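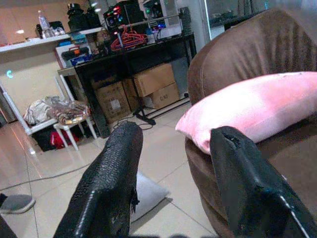

**Can a machine tidy a living room yet?**
Parts of it. Soft items on a hard floor are within reach; cables and tangled hangers still need a person.

## Korwood two-finger gripper, Kilmont series

For trial work in furnished rooms. Supplied by Lallirley.

| Item | Value |
|---|---|
| Part no. | 496 |
| Finger length | 69 mm |
| Payload | 11 N |
| Cycles between pad checks | 200 |

Suitable for cushions, pillows and slippers. Not rated for full water bottles or packed boxes.

Finger covers are wearing parts - replace when the edge frays or the tip chips. Covers are sold in pairs. Fitting notes by Kadrić are packed with each set.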